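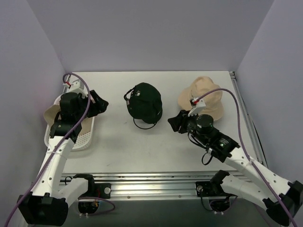 Clubs > Skidley Robotics Club > Get Involved > Call for Participants

Teleoperators and Teammates Wanted for the Two-Arm Table

The Skidley Robotics Club is looking for eight new people to join our student project, and we would love to hear from you even if you have never touched a robot. The project is called Fliken. The goal is to get a pair of small robot arms to tidy up clothing and accessories, starting with hats. We have a bucket hat, a baseball cap, a white plastic basket to put things in, and a lot of enthusiasm!

Hats are great practice material. They are soft, they slump, and a brim that was easy to grab one time may be folded under the next. A cap with a stiff bill asks for a completely different grip from a floppy hat, and two arms have to share the table without bumping each other. We started on hats in August and we're still finding new ways to get them wrong (picking up the basket along with the hat is a favorite).

What you would be doing

Most of the work is driving the arms. You control both of them at once, one with each hand, and put the hats away one at a time while the computer records what the arms do. Then you reset the table, with the hats somewhere new, and go again. We want to collect 1,000 good runs, and those runs will be used to train the arms to do the job on their own. A run takes a minute or two once you get the feel for it, and most people get the feel for it in their first session.

There is plenty to do away from the controls too:

- Watching recordings and marking the ones where a hat was dropped or missed
- Checking cables and tightening screws before a session
- Designing and printing new gripper jaws (we have two designs waiting to be tried)
- Writing and testing the training code, in Python
- Keeping the project log, which badly needs someone who likes writing things down

You don't have to pick one job and stay there. Last season's best jaw design came from somebody who joined to label videos.

Who can join

Any student enrolled this year, in any subject. You need to be able to come to one session a week for 12 weeks and sit at the controls with a bit of patience. Coding experience is welcome but only the training code group needs it. Left-handed people, gamers, knitters, piano players — please come, we'd like as many different driving styles in the data as we can get. If you need a different chair height or shorter turns at the controls, tell us and we'll set it up that way.

What you get

This is an unpaid club project. You'll get proper training on the arms, your name on the project report, and bench time for your own ideas once your weekly runs are done. In the spring we plan to enter the Thân Challenge, where teams bring a two-arm setup and have to clear a table of things they have never practiced on. Everybody on Fliken is invited to travel with the team, and the drivers for the day will be chosen from the people who want to do it.

How a session works

Sessions last two hours. We start with a quick check of the arms, then work in pairs: one person drives and the other resets the hats and keeps notes. Swap whenever you like. Tie back long hair, leave bracelets in your bag, and keep your hands off the table while the arms are live. Snacks stay in the hallway.

How to apply

Send a short note to Rajkumari Shakya, project lead, through the club message board. Tell us what you're studying, which times of the week are good for you, and one thing you'd like to see a robot put away after hats. No résumé needed. Questions about the code or the training side can go to Bontu Gebreyes on the same board.

Please get your note in by Mon 14 November. We'll answer everyone, and if there are more applicants than places we'll start a waiting list for the next round. You're also welcome to drop in on a session before you apply and try driving for a few minutes — ask Rajkumari for a time.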